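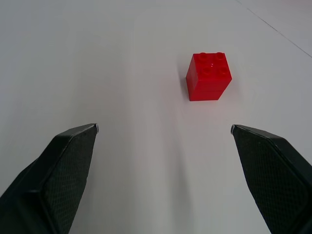
Is a robot that can pick up a toy brick close to being useful in your house? My answer, after an afternoon at the Zava open day in August, is that it's close to being useful on a table.

I went because Houda Hegazy, who teaches with me, had two passes and a lot of hope. The flyer promised "home help, live." What we got was a talk, a cookie and toy bricks. The arms belong to a project called Isa, and Haris Abbasi, who ran the demo, told us the system had learned from 2,776 practice runs. He said it slowly, so we could be impressed. I kept thinking that a toddler gets there with far fewer and will also try to eat the brick – a kind of initiative I'd respect in a machine.

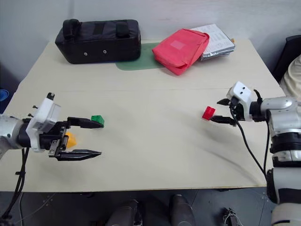

I asked Haris what happens when the brick is under a couch, or when it's a sock. He said those were "on the roadmap." Everything was on the roadmap. Stairs were on it. So was my dishwasher, apparently.

To be fair to him, he never claimed the thing was finished. The flyer did that. And I can see why people who build grippers care so much about a small plastic cube with straight sides, because you have to start somewhere. My quarrel is with inviting over 200 people to watch the start and calling it help.

Houda disagrees. On the drive home she said the first washing machines must have looked silly too. Maybe so, but they were sold to people with dirty laundry, and the laundry went in. I'd like to see Isa spend 20 minutes in my kitchen with the mail on the counter and the dog underfoot, and no one from Zava allowed to tidy up first. I wrote that on the comment card and left my email. They've sent me a newsletter.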